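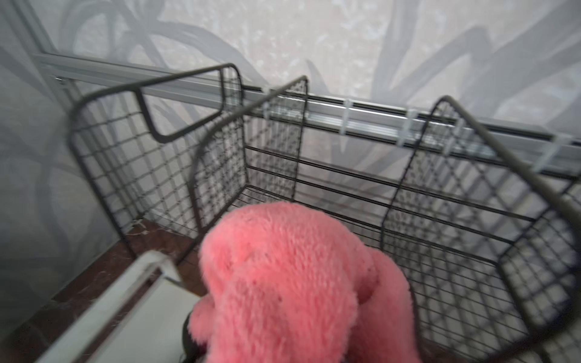 3. Materials and Methods

3.1 Study setting

The study took place in Florport, a harbor town where most of the housing near the water was built as rental flats. Kitchens in these flats are small. Many have no pantry, and food that does not need to be cold is kept on counters, on top of the refrigerator, or in open storage fixed to the wall, such as the wire mesh baskets on a rail in Figure 1. We wanted to know whether the place where a household keeps its onions, potatoes and garlic has any bearing on how much of that food is thrown away.

Figure 1. Wire mesh baskets hung from a wall rail.

Earlier work on household food waste has mostly dealt with refrigerated items. Dry-stored vegetables tend to be grouped with bread and canned goods, and the results are hard to separate. The Nakpan survey is the closest to ours in design, but it asked people to recall a month of waste at one sitting, and recall over that length of time is poor. We used a short daily diary instead.

3.2 Recruitment

Letters were sent to 2,000 addresses drawn from the town's housing register. Of these, 964 households returned the first form. We excluded households that ate most of their meals outside the home, as well as those that expected to move before the end of April. From the remaining group we drew 200 households for the diary part of the study. The draw was stratified by household size and by floor level, as ground-floor flats in Florport are cooler and damper than those above.

Households that took part received a grocery voucher after the last diary page was returned. Those who dropped out partway kept the kitchen scale they had been given.

3.3 Storage categories

Each household named the main place where it kept each of the three vegetables. Answers were coded as closed (cupboard, drawer, lidded bin), open at counter height or below, or open and raised (hanging baskets, wall shelves, racks above the counter). Bags and nets left as bought were coded by where they stood. A closed cupboard with the door taken off was coded as open. This came up more often than we had expected, and the rule was added after the pilot.

Where a household used two places for the same vegetable, we took the one it named first. We did not try to record light levels. Distance from the stove was noted on the form but left blank so often that we dropped it from the analysis.

3.4 Diary

The diary ran for 3 weeks in April. Each evening one adult wrote down any onions, potatoes or garlic thrown away that day, with the weight and a reason chosen from a list: sprouted, soft, moldy, green, or other. Peelings and root ends were not counted as waste. Potatoes with the sprouts cut off and the rest eaten were also left out, though several households wrote them in the margin anyway.

Diaries were printed on paper. The pilot, run in the Nusby district, had tried a phone form, and entries fell off quickly after the first weekend. Paper pages were slower to process but had fewer gaps — and people seemed more willing to add notes.

3.5 Coding and analysis

Pages were entered by hand and checked by a second reader. Disagreements were settled by Baltazar Varela, who had no part in the recruitment. The last pages were accepted until Sun 4 May, and anything postmarked later was set aside.

Waste was expressed as a share of the weight bought during the diary period, taken from shopping receipts where these were supplied and from the household's own notes where they were not. We fitted a separate model for each vegetable, with storage category, household size and floor level as predictors. Households that bought none of a given vegetable were left out of that model only. All models were run in Plemero with default settings.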